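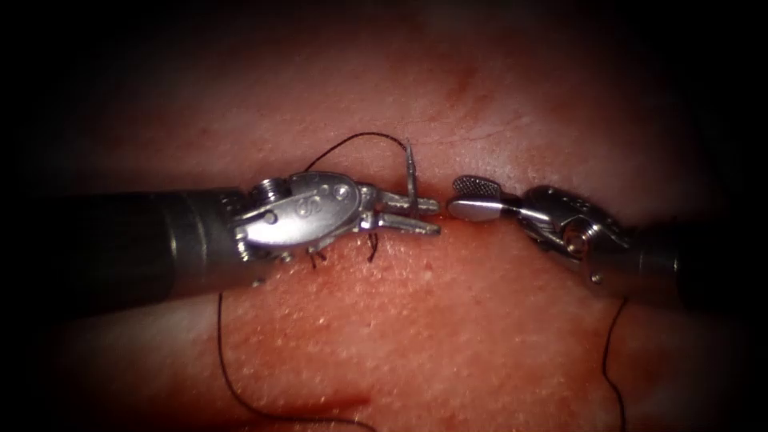 Stitching with two arms: house rules and small tips from the Bronanico workshop

These tips are for everybody who books the stitching bench, also for those who used it before at Meireles or at another place. Some of them are rules and the rest are advice. Where it is a rule, we write "must".

Before you touch the handles

Read the log from the person before you. If a jaw was slipping or a joint was making noise, it should be written there, and you should test that arm first with no needle in it.

You must check the emergency stop at the start of every booking. Press it, see that both arms are still, release it, and write your initials. The Zaterden branch does it one time per day only, but we prefer every booking.

Look at both tips with the hand lens. A small piece of old thread in the hinge is enough to make the jaws close badly. Take it out with the soft brush and never with a pin.

Write down the use count of each instrument. We retire a needle driver from the bench after 61 uses, even if it still feels good. It then goes in the blue drawer, where it can be used for dry exercises with foam.

Fixing the tissue

The pad must be clamped on two sides before the arms come in. A pad which is only lying on the tray will lift when you pull, and you will learn a wrong feeling for the force. Keep the surface moist with the spray bottle, a little and often. When it dries, the thread drags on it and leaves marks.

Do not cut new lines wherever you like. Begin at the far side of the pad and leave a good space to the next cut, so that the next person also has healthy material to work in.

Light: put the lamp so that the wound line is the brightest part. Polished wrists give strong reflections, and if one of them is in your eyes, turn the lamp a little and leave the arm where it is.

Holding the needle

Take the needle with the jaws fully closed on it, and try it gently with the other tool before you go to the tissue. If it turns, take it again. Many beginners correct the angle by pushing the point against the tissue. Please do not do this, it makes the point blunt and the pad full of small holes.

The point must always be inside your view. If you cannot see it, stop the hand that holds it and move the camera first. This is the rule that we repeat most often.

When you pass the needle from one arm to the other, the first arm opens only after the second one is closed and has pulled very lightly. Say it aloud if you work with a partner: "I have it", then "open". It sounds a little childish in the beginning, but it saves needles. 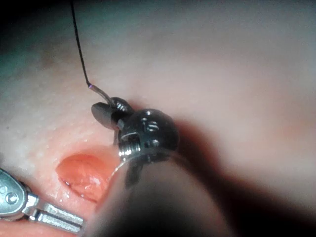 This page was last changed on 10th August. What is new: the thread length and the part about speed.

Thread

Cut the thread to roughly 200 mm for single stitches. Longer thread goes under the shafts and around the wrists, and then you spend your booking time with untangling. For a running stitch you may take more, but ask the bench leader.

Never hold with the jaws a part of thread that will stay in the stitch. Our drivers are made for steel needles, and they crush the thread where they bite. Hold it near the tail, which you will cut off later.

Pull along the surface and in the direction of the stitch. There is no feeling of force in the handles of our older console, so you must judge with the eyes: when the edges of the wound touch each other, it is enough. If the tissue becomes pale or folds around the stitch, it is already too much.

Speed and scaling

Motion scaling must stay at 4 to 1 until the bench leader has signed your card. Fine scaling feels slow – this is normal, and after a few bookings you will not think about it. When your hands come to the end of their space, use the clutch pedal and put them back in a comfortable position.

Only one arm makes a big movement at a time. The other one waits, and it waits where you can see it. The shafts can touch each other outside the camera view, and you will notice it only when an arm does not follow.
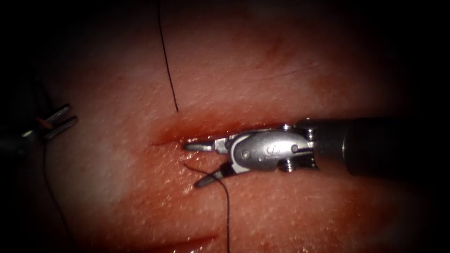
Needle-driver jaws open over the cut, with the black thread held near the base of the lower jaw.

Finishing

Count the needles before the arms come out, and write the number in the log beside the number you started with. They must be equal. If one is missing, the bench stays closed and the tray is not lifted until it is found. The magnet is on the hook by the door.

Straighten the wrists, close the jaws and only then pull the instruments back. A bent wrist pulled through the sleeve will scratch it, and one sleeve costs us more than 2,000 in the local money with delivery.

Rinse the tips the same hour. Moist residue that dries in the hinge needs a night in the bath, and then the morning group has no driver. The oil from Brodden is for the joints only, one drop, wipe after. Do not put it on the jaw faces.

Questions about the older console go in the notebook next to it. We read it on the first working day of the month, in July a bit later.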